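Vondbridge Canvas Bag: Packing and Closing

4. Closing the zipper

1. Lay the bag down and empty the flap pocket. Pens go in last, whatever the box says about "grab and go."

2. Pull the beige flap straight before touching the zipper. The maker calls the zipper snag-proof. We doubt it.
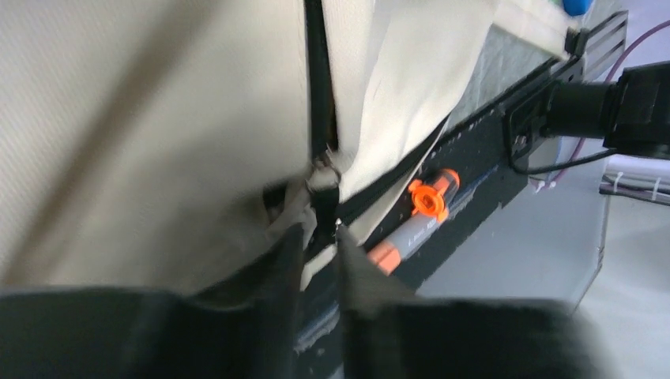 Mine caught on the lining twice in August, and soap on the teeth did more than any amount of straightening, one owner wrote to us. Try soap if you like, but keep it off the canvas.

3. Hold the fabric with one hand and draw the pull slowly with the other. Stop if it drags.

CAUTION: Do not force the pull. The replacement kit, part 1244, is sold as a 2-minute repair. Allow an evening.

5. Packing old hardcovers

1. Check the spine first. Tape over a worn spine is a patch, and we would not trust it with the book's weight.

2. Grip the book by both cover boards and keep it upright. 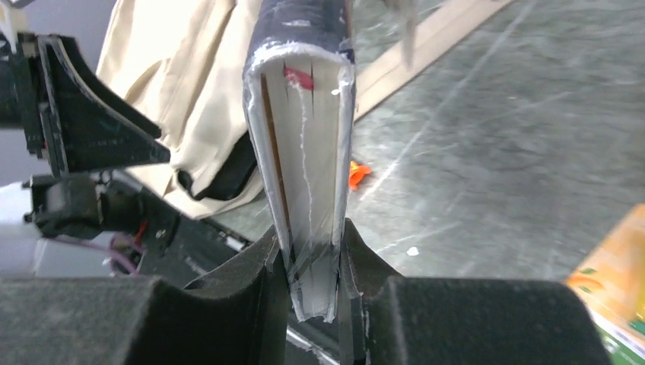 3. Lower it in, spine down, and tuck any ribbon bookmark between the pages.

Note: "Holds 12 books" presumably means thin ones.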